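About Destum

Destum is a supplier of wallpaper, worktop coverings and small storage goods. We sell to shops, property managers and people fixing up their own homes. The office and warehouse are in Edby, and we have a second, smaller store in Millilcombe.

The company started as a paint and paper counter. Paint took up most of the shelf space and brought in the least money, so we dropped it and kept the paper. Worktop coverings were added after customers kept asking for something to go with the walls they had just finished. We now stock 1,068 items across both sites.

Our own wallpaper line is called Nurmi. It has 6 pattern families, from plain stripes to damask, and each one is printed in small runs. If you need extra rolls later, give us the batch number on the label and we will check what is left. New patterns come out once a year, in October.
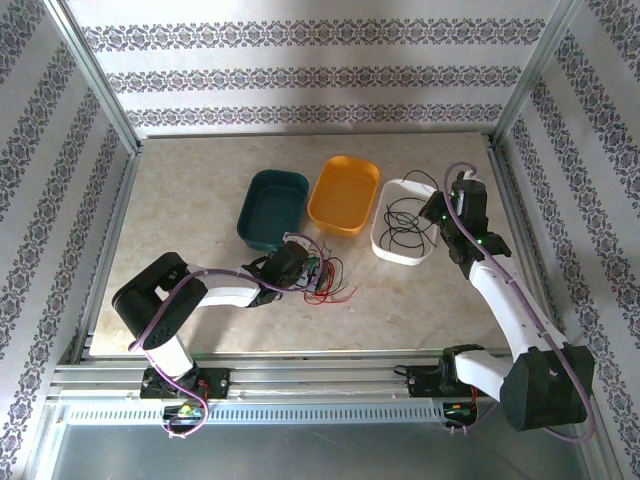 Damask bands in blue-gray on white, with a beige marble-patterned surface.

Orders placed before noon leave Edby the same day. Full rolls can be returned within 5 weeks if the wrapping is unbroken. Cut lengths cannot be returned, so please order a sample first. You can have 2 samples free with any inquiry, and further samples are charged at cost and taken off your first order.

Trade accounts are open to decorators, landlords and retailers. Fill in the form on the Trade page and attach a copy of your business registration. We do not set a minimum order, but pallet prices apply only to deliveries going to one address.

The Millilcombe store is for pickup and samples only. Returns go to Edby.

Page last updated 4 March 2020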